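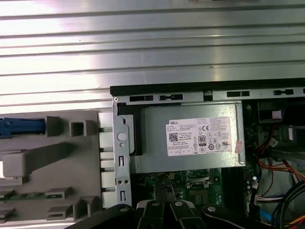

Where can Terbridge residents take an old computer once the curbside pickup ends?
To the Holstead drop-off site, during normal opening hours. There is no charge for households. Businesses need to book ahead with Groderance.

Terbridge Reuse and Recycling Forum
Minutes of the August meeting
Held in the meeting room at Terbridge Library, starting at 7:00 p.m.

Chair: Kanako Nakajima
Also present: town public works manager, Groderance route supervisor, Holstead site manager, library branch manager, school district facilities lead, residents from the east and west sides
Apologies: the county hazardous waste officer, who sent written comments (see item 5)

1. Minutes of the last meeting
Approved with one correction. Under "Glass," the word "weekly" should read "monthly." The site manager asked that the corrected version replace the one on the town website, as residents have been turning up with glass on the wrong dates.

2. Matters arising
Signs at the Holstead entrance: the new sign is up. The old one by the exit is still there and gives the winter hours. Public works will take it down.
Mattress fee: no change. The town council has put it off until the budget session.
Compost bins: the order came in short. The supplier has promised the rest, but with no delivery date. Residents who have already paid will be called by the public works office and offered a refund or a place on the list.

3. End of curbside electronics pickup
The Groderance route supervisor confirmed that the last curbside round for electronics will run at the end of the month. After that, trucks will leave any electronics set out with the trash and put a tag on them giving the Holstead address.

A resident from the east side said that plenty of people on her street do not drive and that a tag is not much use to them. She asked whether a pickup by request could be kept for older residents and people with disabilities. The supervisor said the contract allows for it, at a cost to the town per stop. The public works manager said there was no money set aside for this year, though a small amount might be found if the number of requests stays low.

After some discussion it was agreed to try pickup by request for 3 months. Residents would call the public works office, and Groderance would group the stops into one run per month. The limit is 4 items per household. Large TVs count as one item each. The chair asked that the limit be printed on the flyer so that drivers are not left to argue about it at the curb.

Action: public works manager to write up the trial and send it to the town clerk.
Action: Groderance to name a contact for the monthly run.

4. Holstead drop-off site
The site manager reported that the electronics cage is filling faster than it did in the spring. Most of it is desktop computers, monitors, and printers. Mwakalinga, the processor that takes the material, now collects every 14 days, and the cage was full before the last two collections. On both occasions staff stacked the extra pallets under the canopy, where they got in the way of the scrap metal bin.

Options talked over:
A second cage beside the first. The concrete pad is long enough, but the drain cover would have to stay clear.
Collection by Mwakalinga every 10 days. The company is willing, with a higher haulage charge.
Turning printers away. Not supported. The public works manager thought they would end up in the trash or on the side of the road.

The meeting favored the second cage. The chair asked for a price before anything goes to the council.

The site manager also raised loose batteries. Staff are finding them at the bottom of boxes of cables and inside toys – lithium ones especially. There was a small fire in a battery tub in the spring, put out by staff with no injuries. Tape for the battery ends will be kept at the gate, and staff will ask each driver about batteries on the way in.

Action: site manager to get a price for a second cage, including fitting.
Action: site manager to add a line on batteries to the gate checklist.

5. Data on old computers
The county officer's comments were read out. The county advises that residents should remove or wipe hard drives before dropping off a computer, and that the town should not promise to do it for them. Mwakalinga shreds drives and can issue a certificate, but only for business loads.

The library branch manager said that staff are often asked how to wipe a drive and do not feel able to advise. She would welcome a printed sheet. The school facilities lead has one that the district uses for retired office machines. It would need rewriting, as it assumes the reader has a district login.

A resident from the west side asked whether working computers could be set aside and given away. The site manager said the current permit does not allow items to leave the site once accepted. The chair said this comes up at most meetings and that it would be better to ask the county for a clear written answer on changing the permit. Agreed.

Action: school facilities lead to send the district sheet to the library.
Action: library branch manager to redraft it in plain language, one side of paper.
Action: chair to write to the county about the permit.

6. Fall flyer
A draft was handed around. Comments: the map is too small, the phone number should be at the top, and the paint section still lists the old drop-off point. Spanish text to go on the back. The flyer will be mailed with the water bills and left at the library and the school offices.

Action: public works office to send a revised draft to members by email.

7. Any other business
Cardboard: a bin behind the library is being used by local shops and is often overflowing. Groderance will look at moving it closer to the road – the truck has trouble with the turn in any case.
Textiles: held over to the next meeting.

The meeting closed at 8:40 p.m. The next meeting will be in October, same room. Agenda items to Kanako Nakajima, care of the library front desk.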